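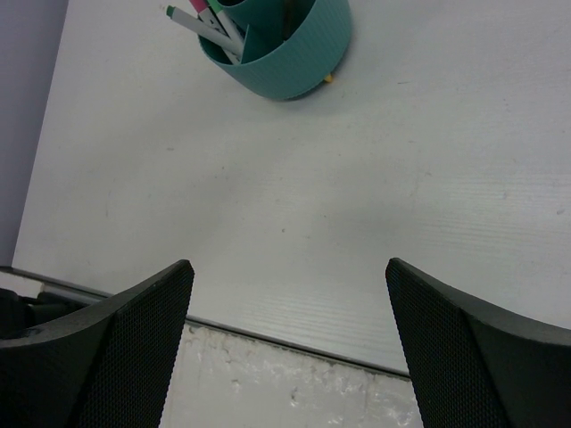
I'd been meaning to talk to Soon-im Myung for ages, ever since a friend posted me one of her letters (well, a letter Soon-im had written to her, which I was allowed to read and then had to give back). She writes to people. Proper letters, by hand, with stamps. Last year she posted 264 of them, and she knows that because she keeps a notebook with every name in it.

We met on a Tuesday at her flat in Skendivholm, up four flights of stairs, and she had the kettle on before I'd got my coat off.

"I was a terrible writer at school," she told me. "My teacher said my handwriting looked like something had died on the page. So I stopped. I didn't write anything longer than a shopping list until I was 41."

What changed was her aunt moving to Issa, a village with no phone signal to speak of and one post van. The aunt was lonely and wouldn't say so. Soon-im sent a card, got six pages back, and felt so guilty about her three lines that she sat down that same night and did it properly.

"It took me two hours! And I told her about the neighbour's drains. But she loved the drains. She asked about them for months."

I asked what she puts in a letter when nothing has happened, which is my own problem (I start with the weather and then I'm stuck). She laughed at me a bit.

"Start with the weather, it's fine, people want to know if you're cold. Then say what you had for tea. Then you'll remember something cross that you thought at the bus stop, and off you go."

She never does a rough copy. If she spells something wrong she crosses it out and carries on, and if she runs out of room she goes up the side. Her aunt's letters are worse, she says, and have to be turned round like a steering wheel.

These days there are 19 regulars. A few are old workmates from Lundik, where she did the wages for years, and one is a retired bus driver in Stollov who wrote to her by mistake, thinking she was a different Myung altogether. She wrote back to put him right and they've kept going since. They've never met. I said surely they must want to, and she pulled a face.

"What would we talk about? We've said it all. He knows about my knees. I know about his brother. I think we'd just sit there and eat cake."

I did ask about the cost, as stamps aren't cheap now, and she waved her hand and said she gave up magazines. She keeps the replies in shoeboxes under the bed, sorted by person, apart from her aunt's, which have a suitcase.

Her aunt died in June. Soon-im still wrote to her the week after, out of habit, and got as far as the envelope.

"I put it in the suitcase with the others," she said. "It was mostly about the drains."

Then she topped up my tea and asked for my address, and I gave it to her. The letter came on Saturday, four pages, and I owe her one back.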